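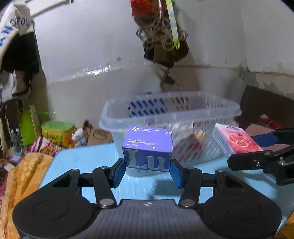

阅读时间 9 分钟

工单 298　蓝桌后面那面墙，横着一条深色印子，擦不掉
提交：Dong-geon Hong
处理：Miroslava Michalík（Hakent 住户支持）
状态：处理中 → 观察 → 部分关闭

【提交内容】

你好，报一下墙的问题。桌子后面那面白墙，靠下的位置，横着一条深色的印子，挺长。上面还有一片一片的脏痕，一道一道的。我搬进来的时候有没有我不记得了，反正三月才注意到。

担心是渗水。桌上放的全是纸盒包装的东西，牙膏、药、零食，都在那个透明篮子里和篮子旁边，真要返潮就全完了。篮子是透明塑料的，边上一圈孔，透气是透气，可潮气也进得去啊。

另外墙上面我挂了不少东西，绳子、包、带子，不知道有没有关系。

麻烦尽快看一下，谢谢。

【支持回复，09:40】

收到。先别急着搬东西，几个问题麻烦答一下：

一、印子摸上去什么感觉，凉不凉，潮不潮，掉不掉粉。
二、印子的高度跟桌面比，是高是低还是差不多平。
三、桌子平时贴不贴墙，有没有挪过。
四、隔壁是什么，走不走水管。
五、墙上挂的那些，最低的能垂到哪里。
六、你擦过没有，用什么擦的。

墙皮如果有鼓包，不要戳。
M. Michalík

【住户回复】

一，不潮，至少手摸不出来。不掉粉，有点滑，像油那种滑。
二，比桌面高一点点。
三，桌子挪过三次吧，换方向，又换回来。平时离墙有条缝，手能伸进去。
四，隔壁是走廊。水管不知道，应该在厨房那边。
五，最低的是包下面垂的一根，浅棕色带子，头是黑的，贴着墙晃。
六，擦过。湿抹布，没用。后来湿巾，也没用，而且越擦越花，上面那些一道一道的搞不好就是我擦的……

没鼓包。

还有一件事忘了写，篮子里有一盒东西的底软了，纸盒，底下那面软塌塌的。所以我才往渗水上想。

【支持回复】

软掉的那盒放在篮子哪个位置？最底下还是靠墙那面？
篮子底有没有孔？
桌上有没有放瓶装的液体，漱口水、洗手液这类，离篮子多远。

【住户回复】

最底下。靠不靠墙忘了，已经拿出来了。
篮子底没看，等下倒出来看。
瓶子有，左边一堆。跟篮子隔着一段，中间没别的。

【排查记录】
（以下由 M. Michalík 整理，住户照做并反馈，中间有些是电话里说的，我补记，顺序可能有错）

步骤一　清桌
先把靠墙的东西往前拉。篮子、纸巾、牙膏盒、瓶子，全部离墙一掌宽。不用收走，就是要让墙露出来。
住户反馈：拉了。紫色那盒牙膏（益生菌的，正面很大两个字母 Lu，上边印着 73）立在篮子前面，盒子是硬的，底也是硬的，没事。粉色那包纸巾斜靠着篮子，包装没问题，塑料的嘛，本来也不怕。
备注：紫盒在篮子外面，直接站在桌面上，底是硬的。如果桌面有水，它应该先软。先记着。

步骤二　倒篮子
全部倒出来，篮子翻过来看底。
住户反馈：底没孔，只有边上那圈有。底下有一点黏的东西，干了，黄黄的一小块。闻了一下是甜的。
再问：甜的？
住户反馈：嗯，甜的。像糖浆。篮子里之前放过一瓶止咳的，小瓶，盖子拧不紧那个。
备注：软底盒的原因八成在这了。跟墙没关系。篮子温水冲一下，晾干再装。别用太热的水，这种透明的料热了会发白变形，前面有住户弄过。

步骤三　纸巾测试
干纸巾折两层，按在深色印子上，数到十九，看纸。
住户反馈：为什么是十九
回复：没为什么，我习惯数到十九，你数二十也行。
住户反馈：纸是干的。上面有点灰黑。
备注：表面不潮。有可转移的脏。

步骤四　贴膜测试
剪一块保鲜膜，四边胶带封死，贴在印子上，放一晚。早上看膜里面有没有水珠。墙里面返潮的话水珠在膜的内侧（贴墙那侧），外面有水珠就是屋里湿气大。两个不要搞混。
要贴两块，一块压在印子上，另一块贴在上面干净一点的地方做对照。
住户反馈（第二天早）：两块都没水珠。有一块胶带掉了一个角，下面那块还是上面那块忘了，好象是上面。
备注：掉角那块不算。下面那块如果是完整的就够了，请确认。
住户反馈：确认了，下面的是好的，掉的是上面那块。
备注：墙体返潮基本排除。上面那块不重做了。

步骤五　量高度
从桌面往上量到印子中间。再把桌子推到贴墙，看桌子哪个部位跟印子对得上。
住户反馈：桌子贴墙以后，桌面边比印子低一点，对不上。
再问：之前是不是放过别的桌子，或者椅子、床头。
住户反馈：我没有。前一个租客不知道。
查 Torkden 楼交接单：前一户在这面墙放过一张带软包靠背的长凳，退租时搬走。交接单上墙面一栏写“轻微使用痕迹”，没写位置，没有尺寸。长凳型号查不到。
备注：长凳靠背顶部蹭墙，能解释横线。头发、衣服、靠背布料上的油和掉色，时间长了就是这种滑滑的深色。住户说“像油那种滑”，对得上。但证据就一张写得很潦草的交接单，不敢写死。

步骤六　挂的东西
这一步住户不太愿意做，理解，挂了很多。先不全摘，只做一件：包下面垂着的那根带子，卷起来塞回包里，或者夹住，让它不碰墙。
住户反馈：塞进去了。带子后面的墙上有一小道灰的，竖着的，淡。
再问：跟横印子接上了吗？
住户反馈：没接，颜色也不一样。竖的淡很多，湿巾一擦掉了一半。
备注：带子会蹭出痕，但横的那条不是它弄的。两件事。
顺便提醒，包是深棕色的，如果是皮或者染色的料，贴白墙久了要掉色。下面垫张纸或者换个长一点的钩。绳子那几圈问题不大，浅棕的，粗糙一点，会掉毛，不掉色。黄绿色那条带子没问题，没碰墙就不管。
左边那块印字的白布和下面的黑衣服：黑衣服要是刚洗完就挂那，墙会吃色。
住户反馈：没有，都是干了才挂。偶尔没全干……
备注：全干再挂。

步骤七　清洁测试
找个不显眼的角，先试。顺序：
a. 软布沾一点洗洁精水，拧到不滴，轻擦，马上用干布吸。
b. a 不行再用魔术海绵，只压不搓，一次一小块。
c. 还不行就停。不要上酒精，不要上漂白水，不要上牙膏（真的有人用牙膏）。
住户反馈：我本来想用牙膏的，桌上正好有
回复：不要。
住户反馈：那盒是益生菌的
回复：也不要。
住户反馈：a 有一点点用，变浅了。b 用了以后又浅一些，但是墙好像变亮了，侧着看有一块反光。
备注：海绵把漆面抛光了，停。亮斑补漆前都会在，不影响。

步骤八　仪器
还是去测一下放心。Ekinci 的师傅本来就要来楼里看别的户，顺路，下午到，带湿度仪。
测点三个：横印子左端，中间，右端。
结果：三个点读数都在干燥范围。师傅原话，“这墙比我家的干”。没给书面数字，我催了，说回去补。
师傅另外说，墙下面如果要重刷，先打一层封闭底漆，不然油渍会从新漆下面翻上来，白刷。

【结论（暂）】

横向深色印子：不是渗水，不是返潮。多半是前一户家具靠背蹭的油污，没法完全确认。
上面的片状脏痕：擦拭造成的一部分，剩下的是日常积灰。
竖的淡痕：包带子蹭的，已处理。
软底纸盒：篮子底部糖浆漏液，跟墙没关系，已处理。

【后续】

补漆排期：封闭底漆加面漆，只做下半截，颜色按楼里标准白。补漆那天桌子要往外拉，桌上的东西麻烦提前装走，篮子可以整个端，瓶子另外装，不要跟纸盒放一起。挂的东西也要全部摘，这次躲不掉了。
刷完墙面四边要留着通风，当天不要挂回去。
费用：材料和人工合计 168，走楼里维修，不找住户。交接单没写清楚是我们的问题。

【住户回复，19:05】

好的明白了。问几个：

1. 刷漆那天篮子能不能先放床上，还是得拿出房间？味道会不会进到药里。
2. 那个软底的盒子，里面的东西还能用吗，里面是独立包装的。
3. 摘下来的绳子和包有没有推荐怎么挂，我没有别的地方了，柜子满的。

【支持回复】

1. 拿出房间。纸盒吸味道很快，牙膏倒是封着的，无所谓，零食和药不行。放走廊储物格，前一天晚上跟我说一声我给你开，格子能放下那个篮子，我量过，别的户用的也是同款。
2. 独立包装没破、没黏，就能用，盒子扔掉，说明书和有效期那一面剪下来一起放。药的话拿不准去问药房，别问我。篮子里那个白盒子，带蓝色一排一排的那个，如果也是药，同样检查一下底。
3. 绳子盘好套一个钩，不要三四样叠在一个钩上，现在是叠着的吧，拿一个要先拿掉一个。包挂柜子门外侧，带子塞进去。黄绿带子卷起来放篮子里都行。衣服别跟包挨着。
　 钩的话上墙前看下背胶的承重，新漆七天之内不要贴，一撕连漆下来。

【住户回复】

白盒子底是干的，硬的。检查过了。
储物格要的，谢谢。
绳子确实叠着，每次拿包绳子都掉。

【支持回复】

那正好这次改掉。
漏的那瓶扔了没？

【住户回复】

还没。立在左边瓶子那堆里。盖子还是拧不紧。

【支持回复】

套个袋子。或者今天扔。它旁边那个亮绿色的盒子也挪开一点，不然下一个软的就是它。

【住户回复】

扔了。瓶子外面确实是黏的，绿盒子侧面沾了一点，擦掉了。黄绿色那罐也擦了一遍。

【内部备注，住户不可见】

- 交接单模板里“墙面”一栏要加位置和照片，已经不是第一次了。
- Ekinci 书面读数还没来，到了贴这里。
- 步骤四以后改成要求住户贴完拍一张，省得问哪块掉角。
- 魔术海绵那步的说明改一下，“只压不搓”大家都会搓。改成直接不推荐？再说。
- 同楼层如果再有人报“横的黑印”，先问家具，再问水。

【更新】

Ekinci 读数补来了，三点都正常，附在纸质档里，没有电子版，扫描仪坏着。
补漆排上了，上午，住户在。
渗水项关闭。软盒项关闭。墙面项保留，刷完看一个月油渍翻不翻上来，到时住户直接回这个工单，不用新开。

M. Michalík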